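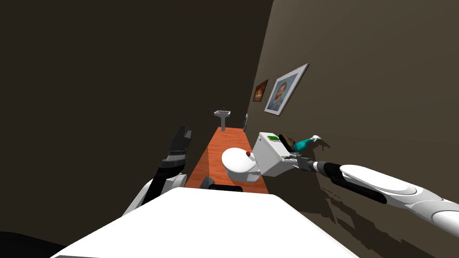

Zwischenbericht Sketomus: zweisprachiges Erzählbuch für Kostville
An die Amarasinghe-Stiftung, 11. September 2018

Liebe Frau Amarasinghe, liebes Team,

der Sommer war lang, heiß und voller Tonbänder, und ich freue mich richtig, dass ich endlich mal wieder etwas Ordentliches berichten kann! Der letzte Bericht im März war ja eher dünn, da hatten wir gerade erst die ersten Kassetten überspielt und ich kämpfte noch mit dem Brummen auf der zweiten Spur. Inzwischen sind alle 87 Aufnahmen digitalisiert, und bis auf ein Gespräch, bei dem ständig ein Wasserkessel dazwischenpfeift, kann man sie auch gut hören.

Dagim Wolde hat die Amharisch-Abschriften fast im Alleingang gemacht (ich habe ihm zwischendurch Kuchen geschickt, der läuft nicht über das Budget). Insgesamt kommen wir auf 489 Manuskriptseiten. Das ist deutlich mehr als geplant, und ich sage gleich dazu, dass nicht alles ins Buch kann. Manche Geschichten gibt es in drei Fassungen, je nachdem, welche Tante sie erzählt, und da müssen wir uns entscheiden. Bei der Hyänengeschichte konnten wir es nicht. Die kommt zweimal rein.

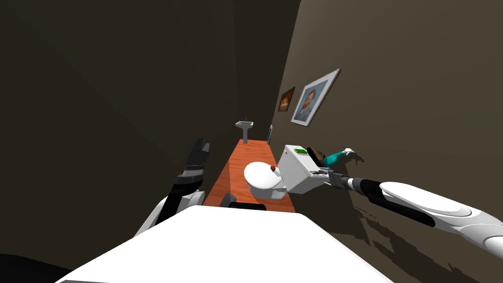
Glossar

Mein Sorgenkind vom Frühjahr, jetzt mein Liebling. Die Liste steht bei 1.098 Einträgen, und Arif Gazi hat sie komplett gegengelesen, mit Bleistift, in einer Schrift, die ich inzwischen sogar entziffern kann. Am meisten Streit gab es um die Verwandtschaftswörter. Das Deutsche ist da einfach arm, und »Onkel« in Klammern mit Zusatz liest sich beim Vorlesen grauenhaft. Wir lassen die amharischen Wörter jetzt stehen und erklären sie hinten. Die Speisen machen wir genauso, nur beim Kaffee haben wir alles übersetzt, vom Rösten bis zur dritten Tasse.

Noch offen sind die Pflanzennamen. Zwei Erzählerinnen meinen mit demselben Wort offenbar verschiedene Sträucher, und ich will das nicht einfach glattbügeln. Dagim fragt noch mal nach.

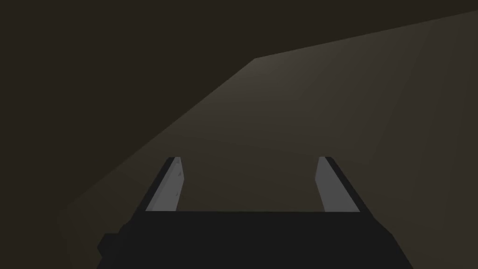
Über den Satz haben wir uns ziemlich lange die Köpfe heißgeredet. Amharisch links, Deutsch rechts, so stand es im Antrag, und so bleibt es auch. Nur laufen die Texte natürlich verschieden lang, und auf den ersten Probeseiten von Lokik hing das Deutsche schon nach einem Absatz hinterher. Ich wollte die Spalten unbedingt so haben wie die zwei Finger an dem Greifer im Bild: parallel, einer das Spiegelbild des anderen, jeder für sich und trotzdem erkennbar ein Paar. Lokik richtet die Absätze jetzt einzeln aneinander aus und lässt darunter auch mal weiß. Sieht viel ruhiger aus! Bei den Gedichten klappt es sogar zeilenweise, außer bei einem, in dem wir den Refrain beim besten Willen nicht in eine Zeile bekommen haben.

Die Schrift für das Amharische ist übrigens jetzt einen Punkt größer als die deutsche. Arif hatte sich beschwert, dass er die Probeseiten nur mit Lupe lesen kann, und er hatte recht.

Lesungen

Zwei Probelesungen in der Stadtbücherei Kostville, beide gut besucht, die zweite mit vielen Kindern auf dem Teppich vorn. Wir haben abwechselnd gelesen, erst Dagim, dann ich, und sind von der abschnittsweisen Variante wieder abgekommen, die Kinder wurden zappelig. Jetzt lesen wir immer eine ganze kurze Geschichte in der einen und dann in der anderen Sprache. Für die Schulen wünsche ich mir ein Heft mit 8 Geschichten, Auswahl liegt bei.

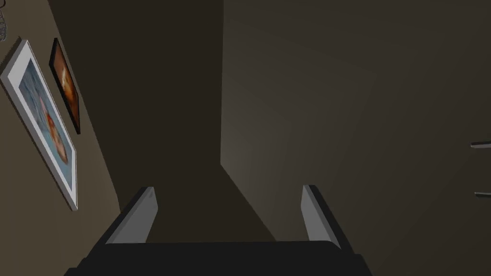

Geld und Zeitplan

Die Digitalisierung ist abgerechnet und etwas billiger geworden als veranschlagt. Den Rest würde ich gern in den Satz stecken, der wegen der einzelnen Absätze teurer wird. Dafür bräuchte ich von Ihnen eine kurze Zustimmung zur Umwidmung, eine Mail genügt mir völlig. Das Honorar für Arif fehlt in der Aufstellung noch, er hat die Rechnung trotz Mahnung (von mir!) nicht geschrieben.

Als Nächstes kommen die Pflanzennamen, dann das Vorwort und die zweite Korrektur. Die neuen Probeseiten schicke ich Ihnen auf Papier, sobald Lokik sie gedruckt hat.

Herzliche Grüße aus der Sketomus-Redaktion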